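Mark Anthony Salazar and the gripper that lives next to the laundry

Posted Sep 1, 2020

I first ran into Mark Anthony Salazar's project on a maker board, where he had posted one very long question about finger pads and then answered it himself two days later. I wrote to ask if I could come by the shared workshop he uses in Cluvley and bother him for an afternoon. He wrote back "sure, bring snacks," so I did, and we talked for a good three hours.

The workshop is on the ground floor of an old office building, with a laundry on the other side of the wall (you can hear the dryers the whole time). Mark Anthony has had a shelf and a corner there for a couple of years. He does bookkeeping for a living and describes himself as "medium handy," which I think is modest for a man who is building a home robot arm and two hand-held grippers to teach it with.

The grippers were what I wanted to see. You hold one in each hand, squeeze to close the fingers, and go do a chore. A small camera rides on top and records what happens, and later on the arm is supposed to learn from the recordings.

"People ask why I didn't start with the arm," he told me. "I did start with the arm! I spent a whole winter on the arm. It could wave. It could knock over a cup. Then I read about folks doing it this way around and I thought, well, I own two hands already, let's use those."

The bodies are printed, mostly in white because that was the spool he had the most of. He's on his third version of the fingers. The first ones were too stiff and the second ones, in his words, "had the grip of a wet sock." The current ones have rounded tips with a black insert, and he's pretty happy with them, though he admits he's changed the insert more often than anything else.

"I bought a roll of grip stuff from Plavex, and it was great on mugs and awful on fabric. It just skated. So then I tried cutting grooves in it, and then it was great on fabric and awful on mugs. You can't win. What I've got now is okay on both."

I asked what he records. Mugs and towels, of course, but lately it's been lamps. He wants the arm to help with fiddly household jobs, and a table lamp has a shade, a harp, a socket and a cord that never goes where you want it. He started on lamps in June, and by the time I visited he had 293 recordings, of which he had kept 103.

"The rest are me dropping things or forgetting to press the button," he said. "Or I pressed the button twice, which turns it off again. There are a lot of those. I had one evening where I did 70 in a row, I was so proud of myself, and then I sat down to look at them and the lens had a thumbprint right in the middle. Every single one! I went home and watched TV."

The markers come up a lot when he talks. Each gripper carries a printed square with a blocky black and white pattern, so the software can work out where one gripper is when the other one's camera sees it. He used to print them on glossy paper, which glared under the shop lights. Now he uses plain matte card and replaces them when the corners get ratty. 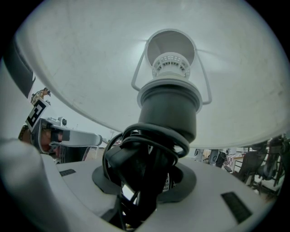 Under the shade with the cord looped around the socket housing. The second gripper, with its marker and little camera, is at left.

"What I like about a view like that is how much of the lamp you get," Mark Anthony said when we had it up on his laptop. "You've got the harp, you've got the cord, you've got the other hand coming in. If I put a camera on a tripod across the room I'd get the outside of a lampshade and my elbow."

The cord is the part he goes back to over and over. He says a person does it without thinking, you just sort of nudge the loops out of the way with whatever finger is free, and with two grippers you don't have a spare finger. He has tried pinching the cord near the base, pinching it up high, and pushing it along with a closed tip. Pushing is his favorite so far. He showed me with a bit of old extension cord on the bench and it did look easier than pinching, although when I had a go I mostly pushed it onto the floor.

Holding the things is harder than I expected, by the way. They aren't heavy, the pair comes in at 350 grams each, but your wrists end up at funny angles and you lose all sense of how hard you're squeezing. Mark Anthony is working on that with a softer spring in the trigger. He got a handful of sample springs from a friend named Şimşekoğlu who repairs sewing machines, and he's going through them one at a time with a notebook.

"I write down how my hand feels after ten minutes," he said. "It's very scientific. It says 'fine,' 'fine,' 'ow,' 'fine.'"

And the arm? It's sitting on the shelf under a pillowcase. It has new motors in the shoulder and the old ones everywhere else, and he's calling it Drurnmont after a street he used to live on. So far it has learned to close on a mug handle, most of the time, if the mug is facing the right way. He hasn't let it near a lamp yet and doesn't plan to until the mug thing works from any side.

I asked him what he would do differently if he were starting over, and he thought about it through most of a bag of pretzels.

"I'd label my files," he said finally. "I have a folder called 'lamp good' and a folder called 'lamp good 2' and one called 'lamp good really.' I don't know what the difference is. And I'd have bought the long screws. I've been to the hardware store for the long screws so many times that they just point at the aisle now."

He's happy to share the finger files with anyone who wants to try them, with the warning that the holes are a bit tight and you'll need to run a drill through them by hand. The trigger files he's holding on to until he settles on a spring. If you've built something similar and found a pad material that works on both china and cloth, leave a comment and I'll pass it along to him. He asked me twice to put that in.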